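Checking a grasp success claim before you build on it

Papers on soft-object grasping like to quote one success rate. Before you copy the method, spend an afternoon finding out what that number covers. The steps assume you have the authors' policy running on your own arm.

1. Write down what counts as a success before the first trial. Lifted? Held for four seconds? Placed in the bin? The Ellemine paper uses all three in different tables and never says so.

2. Fix the start positions. We tape a grid on the work surface and draw cells from a shuffled list, so the operator can't favor the easy ones.

3. Run 100 trials, and keep the wrist camera recording through every one. Foam gives under the fingers, and a gripper that reports "closed" may be holding a corner or nothing at all. Label from the wrist view – never from the gripper's own signal. 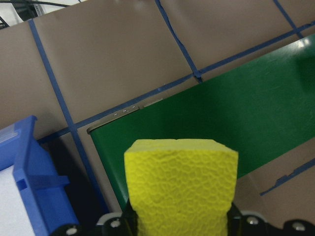
Gianni D'Amico objects that wrist footage flatters the policy too, as a block can look well held from there and still drop once the arm speeds up. Fair enough. Label at the end of the transfer as well, and report both numbers.

4. Have a second person relabel the clips without seeing your labels. Oona Niskanen and I disagreed on 11 of ours, a bigger gap than the improvement Ellemine claims over its baseline.

5. Change one thing, such as the color of the block, and run it again. If the rate collapses, the policy has learned your table.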